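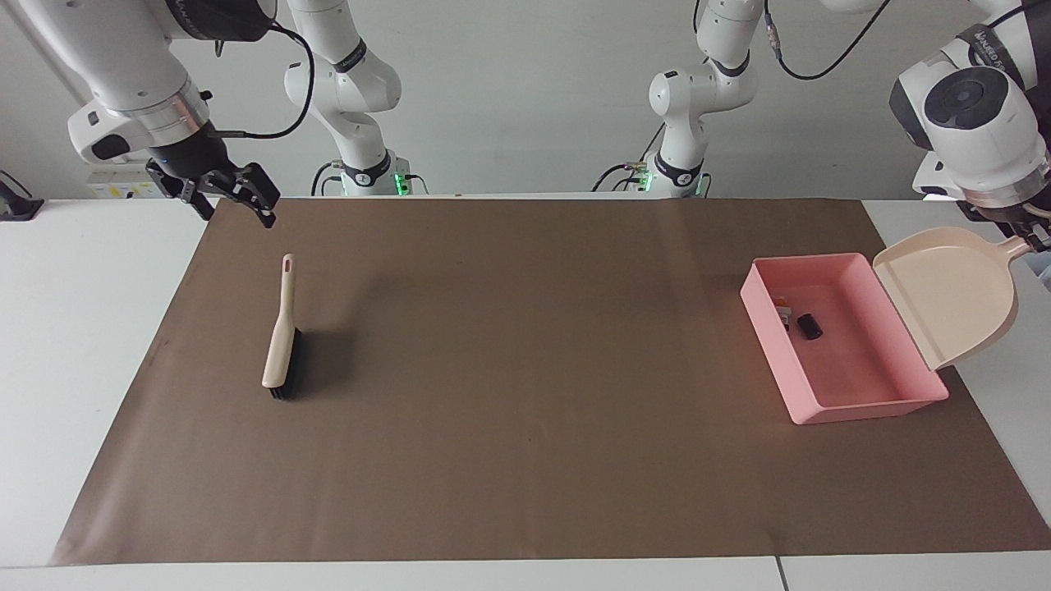

Yanling Qian asked at our middle presentation why the grippers must be checked again every morning, if the arms have not been moved overnight. We had no good answer in January. The present report is mainly our answer.

Maintenance of the two-arm sweeping cell
Student project report, group Drondley
Submitted 19/02/2025

1. The cell
The cell has two arms at the back of one table, each with a two-finger gripper. One gripper takes the dustpan and the other takes the hand brush. The table is covered with brown paper, and we change the paper when it gets wrinkles. A pink tray holds the small objects. The control program is called Cident and was written by the group before us.

2. What went wrong
In the log we found 418 failed grasps of the dustpan handle. The handle is smooth plastic and it turns slowly between the fingers, so the scoop comes down at a wrong angle. First we increased the closing force, but this made the finger pads wear faster. Lech Kwiatkowski then proposed to clean the pads and measure the finger zero position before each session.

3. Daily procedure
Switch on both arms and wait for the green light at each base. Open and close each gripper 6 times without load. Wipe the pads with a dry cloth. Write the zero position in the Pevamlow sheet. If it differs from the day before by more than 2 units, repeat the calibration. Check also that the cable at the wrist has enough slack for the full rotation.

4. Result
After the change we made 1206 grasps, and the handle turned much less often. The brush was never a big problem. We did not test other dustpans, and the spare pads from Śliwiński arrived too late to be compared.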